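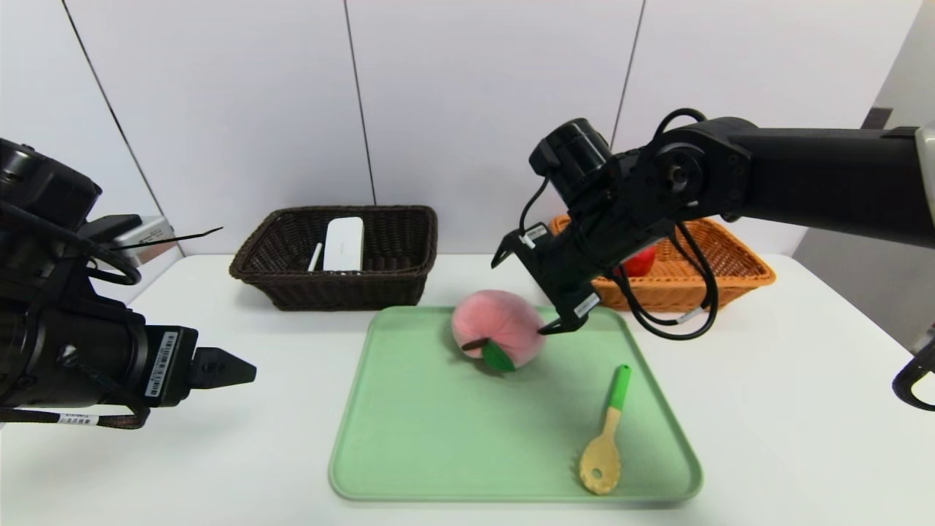 Our project was on sorting small stuff at home, one tray and two baskets, for the Trutia tidy desk module. Most of the mess on a shared table is things with no place. We used a green tray as the "dump" spot, as with the toy peach and the spatula with the green handle, and baskets behind for what gets put away. Brown for desk things, orange for fruit. Kitchen tools go back in a drawer.

Method. Kept it simple, had to.

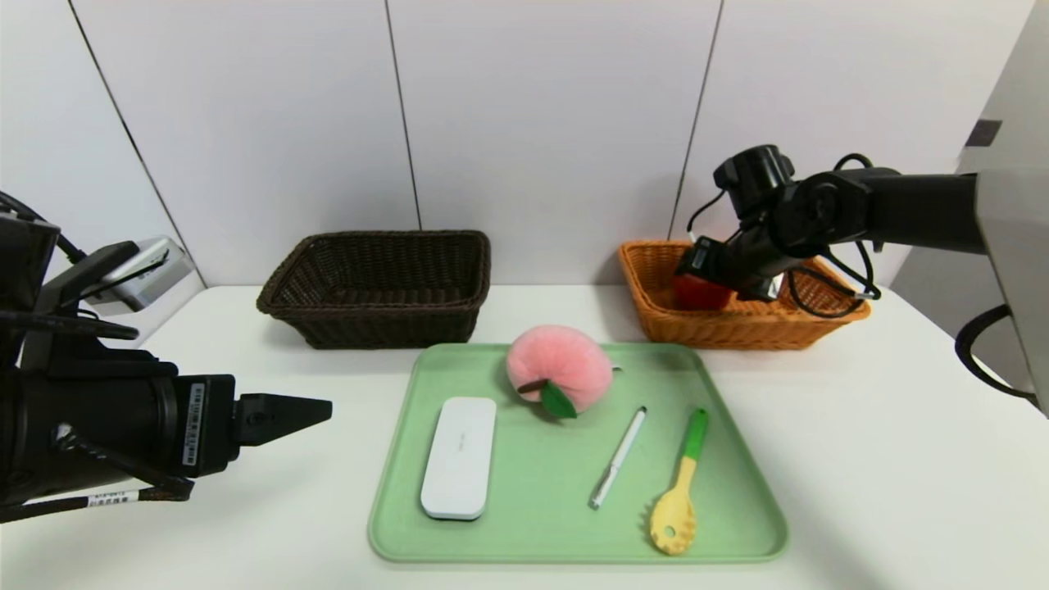 Vutero Student Reports, Issue 6

Mixed load, desk and kitchen and toy together. White pen, a white device, peach, pasta server. Long things take up most room, the server handle espescially. We argued over whether a plush peach is fruit. Decided yes.

Laying out: pen next to server was awkward, both long and both at a slant.
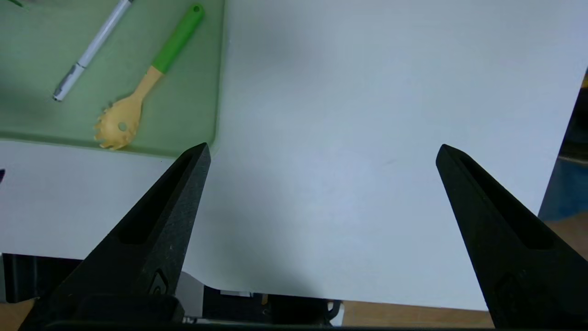 Results

Tray clear at the end, which was the aim. Labels on the baskets would of helped, we had no time to make them. Still to do: try it with a third basket for kitchen tools, write up properly by January.

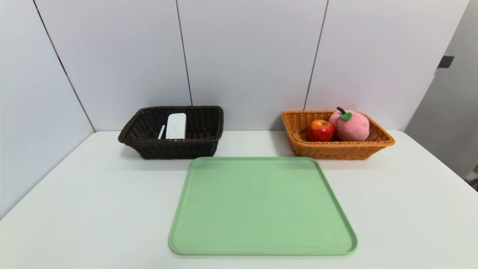 Fig. 4. Apple and peach in the orange basket, tray empty.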